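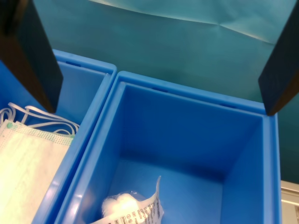 EV loses 12V power overnight, traction battery at 39 percent. Why isn't the DC-DC converter topping it up?

Posted in: Electric and Hybrid > Charging and Electrical
18 May 2021

Car is a Nuvby hatchback, front-wheel drive, bought used. The traction battery is healthy as far as I can tell and range is what it was when I got it. The problem is the small 12V battery. If the car sits for two nights it won't unlock with the fob. I get in with the mechanical key, the dash flickers, relays click, and it refuses to go into ready mode. A jump pack on the 12V terminals wakes everything up at once and the car drives normally all day.

What I have checked so far:
12V battery resting voltage after a drive: 12.6 one hour after shutdown.
Same battery next morning: 12.1.
Morning after that: 11.4, and that is when it fails.
Voltage with the car in ready mode: 14.3, so the converter is working.
Terminals clean and tight, ground strap looks fine.

The 12V battery was replaced last August by the previous owner. It is a Soltani, the AGM type. I had it load tested at a parts store and it passed.

My understanding was that an EV will top up its own 12V battery from the big pack while parked. The pack was at 39 percent the last time it died, so there was plenty of energy available. Does the top-up function not work below a certain state of charge, or is something else going on? The owner's manual has one paragraph on the 12V system and it only covers jump starting.

One more detail. There is a Fudov tracker plugged into the OBD port from the previous owner. I don't use it but left it there. It has a small green light that stays on.

Tags: 12V battery, parasitic drain, DC-DC converter, OBD

benchgrinder_tx
Unplug the tracker. Mine did the same thing.

ohmside
The answer above is probably right, but you should measure before you decide, as two separate faults can look the same here.

First, the numbers. A fall from 12.6 to 11.4 over two nights on an AGM battery that passes a load test is a parasitic drain. A battery with an internal short would usually fail the load test, or would drop within hours of coming off charge. The converter is putting out 14.3 in ready mode, so leave it alone for now.

To measure the drain:

Open the hood and latch the hood switch by hand or with a screwdriver so the car thinks it is shut. Do the same for the driver's door latch if you need the door open to reach the OBD port. Put the key fob well away from the car. A fob left inside or near the door on a keyless car will keep waking the body control module and you will get nonsense readings.

Use a DC clamp meter on the negative cable if you can borrow one. Zero it first. A clamp that reads to 10 milliamps is good enough. If you only have a multimeter, connect it in series on the 10 amp range, and connect it before you lift the cable off the post so the circuit is never broken. If you break the circuit you reset the modules and may clear the fault for a day. Do not open a door or try to enter ready mode with the multimeter in series. The inrush will blow the meter fuse.

Wait. A lot of people read the meter after two minutes and panic. Modules on these cars shut down in stages and the last ones can take the better part of an hour. Note the reading when it stops falling.

A sleeping car should settle under 50 milliamps. If yours stays at half an amp or more, pull the Fudov unit and watch the meter. The unit itself draws very little. The trouble is that some trackers poll the data bus on a timer, and each request wakes the gateway and whatever modules sit behind it. You may see the current jump every few minutes instead of sitting at one high value. If it goes quiet after you unplug the unit and wait again, you are done.

If unplugging makes no difference, measure the millivolt drop across each fuse in the cabin box and then the underhood box without removing them. Any fuse with a steady drop has current going through it. Pulling fuses one by one works too, but wakes modules when you put them back.

On your question about top-up. Not every EV does it while parked, and those that do have conditions: hood closed, no stored high voltage faults, pack above a set floor. Some also limit how many times they will do it in a row. I don't know the floor for your model, so read the service manual for it. I would be surprised if 39 percent was under it.

Last thing, an AGM battery taken down to 11.4 several times has lost some capacity even if it passed a quick test. Put it on a proper charger with an AGM setting overnight once the drain is fixed.

range_and_torque
Agree with most of that. Also check for a software bulletin. The dealer fixed my friend's with an update, the charge port module was not going to sleep after the cable was pulled. Different make though. My own car has 2,000 miles since its last 12V battery and no trouble, but I don't have anything plugged into the port.

If you need a new one don't let them sell you a flooded battery to save money. Check the label on the old one. My shop, Tirkenora, charged me for 7 tenths of an hour to fit it and that included the reset.

Comments on ohmside's reply

Original poster: Borrowed a clamp meter. Settled at 0.03 amps for a while, then up to 1.8 and back down, over and over. Tracker out: 0.03 and staying there after an hour. Battery is on the charger now.

ohmside: 30 milliamps is normal. Check the resting voltage after two nights and post it.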